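Plirlow Court Residents' Association
Furnishings meeting, minutes
December, community room, 7:00 p.m.

Present: eight residents, plus the building manager. Quorum met.

1. Minutes of the last meeting
Approved with one correction. The lobby bench is on loan from the building office and does not belong to the association.

2. Window coverings, community room
The old blinds on the street side no longer hold their position. Two quotes were received. Herico offered lined curtains on a ceiling track, with a delivery time of 4 weeks. Begović offered roller shades for the same windows at a slightly lower price, but with installation billed separately.

The manager measured the windows again before the meeting. The width is 94 inches on all of them. The earlier sheet had the wall width, so both quotes need to be redone before an order goes in.

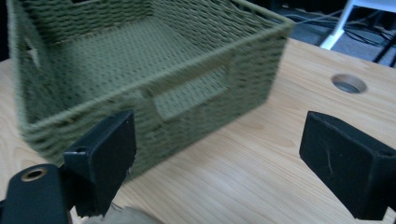
A resident from the second floor said curtains would collect dust over the radiators and asked for shades instead. She added that full-length panels had to be taken down twice in her own apartment for that reason. The manager replied that the curtains could be cut to end at the sill. Others wanted to keep some fabric in the room, as it echoes badly during events.

Agreed to ask Herico for a sill-length price and Begović for a price with installation included. Color to stay in the off-white range. Vote at the next meeting.

3. Reading corner
The Bisus floor lamp has a loose switch and is out of use for now. It is still under warranty and the manager will send it back. The two armchairs will move to the inside wall, leaving 24 inches clear in front of the radiator.

4. Wall paint
Postponed. Several people preferred to pick the window coverings first - the paint samples stay in the office until then.

5. Other business
Felt pads are needed for the folding chairs. The manager will order them. A request for a second coat rack was noted, no decision.

Meeting closed at 8:10 p.m.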